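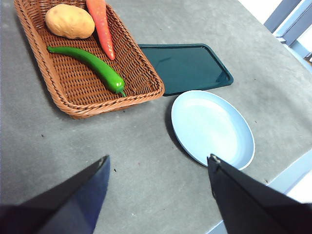

Velus Allotment Water Scheme
Progress report to the Bidari Fund
Reporting date: 5/31/18

1. Status

The scheme is on budget and behind programme. The storage tanks are in position and connected. The distribution pipe has been laid to the lower plots but not to the upper plots. The pump has been delivered and bench tested and is not yet installed. Completion is now expected in July.

2. Work completed in the period

2.1 Storage. Four tanks were set on a concrete base at the north end of the site, beside the communal shed. The base was cast in two pours after the first delivery of concrete came up short. The joint between the pours has been sealed and shows no movement. The tanks are linked at low level by a common pipe, with an isolating valve on each, so that any one tank can be drained and cleaned while the others stay in use.

2.2 Collection. Guttering has been fitted to both slopes of the shed roof and to the rear slope of the neighbouring store, under the access agreement reported previously. Leaf guards are fitted at each outlet. A first-flush diverter has been installed on the downpipe from the shed. The diverter on the store downpipe was supplied with the wrong collar and has been returned to Levura, the supplier. Until the replacement arrives, water from the store roof is being run to the ditch.

2.3 Distribution. The main pipe follows the centre path, buried below digging depth and marked with warning tape. There are 24 plots on the site. Standpipes are shared between pairs of plots, and 8 have been fitted and pressure tested. Two failed the first test at the threaded joint. Both were remade and passed.

2.4 Reinstatement. The trench along the centre path has been backfilled and compacted. Some settlement is visible near the lower gate and the surface there will be topped up before handover. The turf lifted from the verge did not survive storage and the strip has been reseeded.

3. Work outstanding

The remaining standpipes, all on the upper plots, depend on the pump. A gravity feed was considered in the original design and ruled out on the levels. This was checked again in the period with a full tank. Flow at the first upper plot was a trickle, and there was none at the boundary.

The pump will be mounted on a bracket inside the shed, clear of the floor. The electrical supply to the shed needs a new consumer unit before the pump can be connected. Ruiz-Ortega have quoted for this work and the quotation falls within the sum allowed. The order has been placed.

Signs stating that the water is not suitable for drinking have been made and are in store. They will be fixed when all standpipes are in place. Temporary notices are up at those already in use.

4. Programme

The delay against the original programme is four weeks. Half of this arose from ground conditions: the trench crossed an old brick drain that was not on any plan held by the association. The drain was found to be dry and disused. It was broken out for the width of the trench and the ends capped. The other half arose from the late delivery of the pump.

No further delay is foreseen, provided that the consumer unit is fitted before the end of June. If it is not, the pump will be run for a limited time from the existing supply for commissioning only, and daily use will wait.

5. Expenditure

Spending to date is within the approved total under every heading except groundworks, where the drain and the additional concrete have used up the allowance and part of the contingency. The saving on pipe, which was bought in longer coils than first priced and needed fewer couplings, covers most of the difference. No increase in the grant is requested. A statement by heading, with copies of invoices, is sent separately in the format set out in the grant agreement.

We ask the Fund to approve the transfer of the unspent balance from pipe to groundworks. Under the agreement this needs written consent.

6. Use of the water

Plot holders on the lower half of the site have had access to stored water since the pressure tests were passed. Use is by watering can only. Hoses are excluded by the site rules and the standpipe taps are of a pattern that will not take a hose connector.

Early crops on the lower plots have been established without drawing on the mains. Carrots and maincrop potatoes are now up on most of these plots. Several plot holders have peppers and chillies under glass, which need water daily in warm weather, and demand from this source is higher than the design assumed. It can be met from present storage in an average month. It may not be met in a dry one, and the mains tap at the lower gate will therefore be kept in service through the first summer.

Tank levels are read from the sight tubes once a week and entered in the site book. The readings will be included in the final report along with the mains meter readings for the same period.

7. Matters for decision

Transfer between headings, as set out in section 5.

Extension of the completion date to the end of July.

Submitted on behalf of the Velus Allotment Association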